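The Koltow Migration

The Koltow account archive was scheduled to go read-only in December 2022. Marlene Fuchs had written the notice herself. It was 409 words long, and the legal department had removed two sentences and added four.

Koltow had been a social network for people who liked to post long updates to small groups. At its peak it had three offices and a cafeteria. By the time Frerichs bought it, the staff fit in one room, and the purchase agreement listed the servers ahead of the employees.

The plan was simple on paper. Each user would receive an invitation to Clallard, the new service. Accepting the invitation would copy the user's posts, photos and contact list. Declining it would start a deletion timer. Taking no action would also start a deletion timer, with a longer interval.

Marlene's job was the third group.

She opened the dashboard at eight. The inactive column had been sorted by last login, oldest first. She changed the sort to last message received, which was a field no report used. The query took a long time to return.

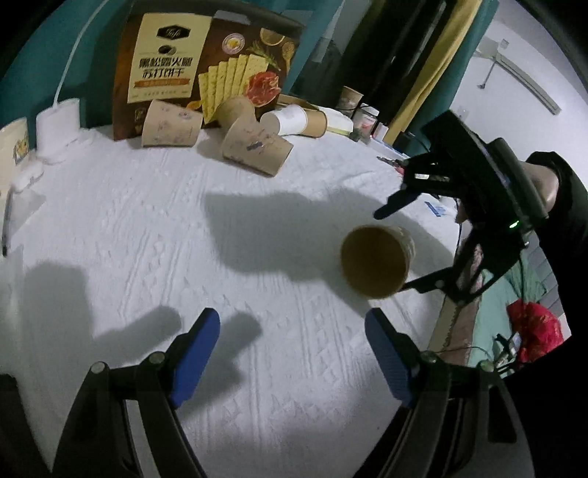

The result had 739 rows. These were accounts whose owners had not logged in for years and who were still getting messages. Most of the traffic was automatic: birthday reminders, game requests, a weather service that had never been turned off. She wrote a filter to remove anything sent by a script. Then she wrote a second filter, because the first one had let through a horoscope.

Two rows were left.

The first belonged to a man who had died. His brother wrote to him every January. The messages were short and dealt mainly with the condition of a truck. Marlene exported the thread, attached the brother's address, and moved the ticket to the memorial queue, where there was a form for it.

The second belonged to Esther Mwakyusa.

The profile was sparse. It gave a name, a time zone, and a membership in one group called Tallwood. The group had five members when it was created. Four of the accounts had been closed. The remaining member besides Esther was Lech Wasilewska, and he had posted to the group every Sunday night, including the night before.

Marlene did not read the posts. The access policy allowed her to view metadata, and she viewed it. Each post was up to 100 lines long. Each was marked delivered. None was marked read.

She checked the read flag against the schema. The flag was set by the web client when a page was opened in a browser. It was not set by the old mail gateway, which forwarded group posts as plain text to an outside address. The gateway had been declared retired in a memo from Marcelino Vidal, who had since left the company. She looked for the process and found it running on a machine in the basement rack, under his user name.

She called Ute Wendt in operations.

"There's a mail gateway on the old rack," Marlene said.

"It was shut down."

"It sent something last night."

Ute typed for a while. "One subscriber," she said. "It has one subscriber."

"Does it get replies?"

"It accepts them. It posts them back under the subscriber's account, but the post table changed, so they go into a holding directory." More typing. "The directory isn't empty."

"How far back?"

"As far as the table change. One a week. Mondays."

Marlene looked at the clock on the wall, then at the calendar next to it. It was Monday.
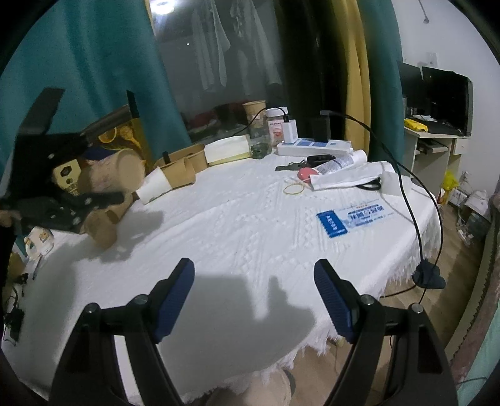
The Holding Directory

The procedure for undelivered content was to discard it. Marlene read the procedure twice. It defined undelivered content as content for which no valid destination existed at the time of migration. It did not say who had to establish that, or when the time of migration began.

She wrote a change request. Under purpose she put "restore message order." Under risk she put "low." Under affected users she put the number two, and the form rejected it because the minimum for a change request was ten. She filed it as a maintenance task instead.

Ute mapped the old columns to the new ones. The author field had been split in half and the timestamp had moved to a different format, but nothing had been lost. They ran the job against a copy first. The replies went in between the posts, each a day after the one it answered.

"Do we throttle the notifications?" Ute asked.

Marlene considered it. With no limit, Lech Wasilewska would get several years of mail in under a minute.

"Send them in order," she said. "One an hour."

Ute set the interval and started the job. The first line of the log showed a delivery to an account that was currently online. Four minutes later the read flag changed.

Marlene moved both accounts out of the inactive column and opened the next ticket. At a quarter past eleven a new file appeared in the gateway's incoming folder, and the process under Marcelino's name picked it up and posted it.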